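2018-07-05, workshop notebook, Urkmont

Humidity problem with the glue, continued. I write this mostly for me, but also for whoever opens the next bucket.

The Masero hide glue was soaked overnight and warmed in the morning. First test joints on scrap maple. The glue became a gel too quickly, before I could close the clamp. I think the window by the bench was the reason, there was a draft on the wood. I closed the window and warmed the pieces under the lamp for 10 minutes. The second pair closed well, with a thin line of glue coming out on both sides.

Clamping time: I leave them 30 minutes, then I take off the clamps and do not touch the joint until tomorrow. The old sheet on the wall gives a longer time. The sheet was written in November, when the shop is cold, so I do not follow it now. Somebody should write a summer sheet.

The smell is stronger than with the Rerkuvine glue we had before. It does not mean it is bad, but the lid must stay on. I also changed the water in the outer pot, it had a brown ring.

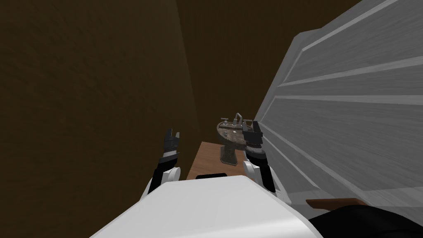
Shahbazi read the page above at lunch and does not agree about the draft. In that view the glue was simply too thick, and warming the wood only hid the mistake. I should add a little water, let it drip from the brush, and look if it runs in one string or breaks into drops. One string is good.

So I tried this in the afternoon. I added 2 spoons of warm water and mixed slowly. It ran in one string. With the window still closed and the wood not warmed, I had enough time to close the joint, but only just. Maybe both things are true. I need a test with the window open and the thinner glue, otherwise I change too much at once.

To do tomorrow: break the first joints in the vise and look at the wood fibers. Mark the pieces with pencil before, last time I mixed them. Order more brushes, the small one loses hair.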